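Planner update: Jasier now checks its own fingers
3 min read

In March the software group at Szalai moved the Bredville bench to a new version of Jasier, our grasp planner. The old version treated the gripper as a simple box. It was safe, but it refused many good approaches near small objects, because the box touched them before the fingers did.

The new version uses the real curved shape of each finger. The wrist camera helps too: the planner knows which part of the view is covered by the gripper and does not mistake it for an obstacle. Shiny metal and clear plastic remain the hardest for us. The depth estimate on such surfaces has holes, and Dirklow, our perception module, must fill them before a path is computed.

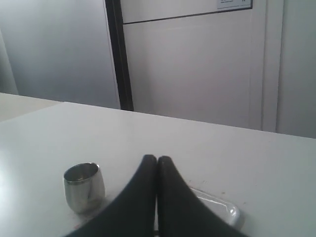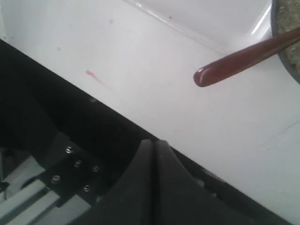

Wrist views from the bench: metal cup and clear container in the first, wooden handle and round dark container in the second.

We replayed 3604 stored approaches with both versions. The old planner rejected 787 of them, the new one 167. Planning time became a little longer, and we would like to reduce it before the summer. Handles that lean out of a container are still a weak point, as Dirklow sometimes joins the handle and the container into one object.

The replay tool is in the shared repository. Please keep your logs under 400 megabytes, otherwise the import stops without a message.

Recent items
Dirklow: new masks for the wrist camera
Notes on hand-eye calibration in Bredville
How we name our log files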